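Review: Vullar manipulation simulator, seen at the Grirora open day in Pridstead

I went to the Grirora open day with a question I have been carrying since the last trade show: is a simulator worth paying for if you already own an arm? Our shop runs one small cell. We pick, we place, we swear at the gripper. Vullar is sold as the thing that saves you the swearing, because you work out the grasp on a screen first and only then go near the hardware.

The day ran in a single long room upstairs, coffee at one end, two projectors at the other. There were 30 chairs and they were mostly full by the time Evelien Goossens started her talk. She runs the demonstrations for Grirora, who resell Vullar, and she is good at it. She talks fast, she doesn't read off her slides, and when somebody asked about license costs she gave a number instead of a promise to email. The number was 331 a month per seat. I wrote it down and underlined it.

Her pitch was that a small team can try 300 grasp attempts over a lunch break. Fine, I believe that. Computers are quick. What I wanted to know was what an attempt in Vullar tells me about an attempt on my bench, and that part of the talk got thin. There was one slide on contact and friction. It had a curve on it and no units.

After the break we were split into groups and given 20 minutes each at a workstation. The task set was small household and office objects, which I liked better than the usual colored blocks. Our group got a compact disc and a pencil.

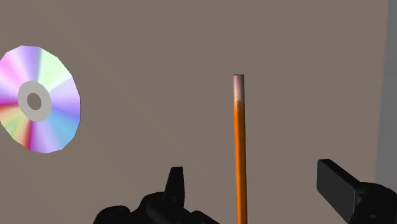 Page last changed: January 25, 2022

My first complaint is the look of the thing. The disc's rainbow sheen is lovely, somebody clearly enjoyed making it, and then you notice that the rim is a string of straight segments. For a picture I wouldn't care. For a round part that I want to hold by its edge, I care a lot — does the contact model use those same flat facets, or is there a proper circle underneath? I asked. Evelien said the collision shape is set separately from the display shape and can be made finer. She didn't know what it was set to on our machine, and the settings page was locked for the day.

My second complaint is the lighting. It is soft everywhere and neither the disc nor the pencil throws a shadow on the wall behind. I use shadows all the time when I judge depth through a camera, more than I realized until I had to do without them. With the black gripper parts low in the view and the orange pencil in the gap between them, I could line things up left to right without trouble. Front to back I was guessing. A man in our group who works with vision systems said his software would be guessing too, or worse, would learn to be happy in a world with no shadows and fall over in ours. The Vullar brochure does list lighting controls. They cost extra, as part of a package called Edet.

The gripper itself is drawn better than I expected. You get the housings and the small round details, and the black finger reads clearly against a pale wall. Against its own body it doesn't. Once two dark parts overlap you are looking at charcoal on black, and I'd have liked a way to tint the fingers. If there is one, it was behind the same locked page.

Some good points, to be fair. Starting the task over took one key and no waiting. The controls made sense to me in a couple of minutes, and I am slow with new software. The plain wall is dull but it keeps your eye on the job. Evelien also stayed with our group past our slot and took the awkward questions without getting short with anyone, and she admitted that the pencil is one of the objects they get the most grumbling about.

What I did not see, all day, was a real arm. Grirora has one in Pridstead, it is on their website, and a side-by-side with the same pencil would have answered most of what I came to ask. I was told it may be part of the next open day in March. I'll go if it is, and I'll bring my own pencil.

Would I buy it? At that price, for one cell, no. A school or a bigger shop with several people queuing for the same robot might see it differently, and the quick restart alone would be worth something to them. I'd still ask for a trial with the settings unlocked and the Edet package switched on before signing anything.

Parking is behind the building and the machine only takes coins.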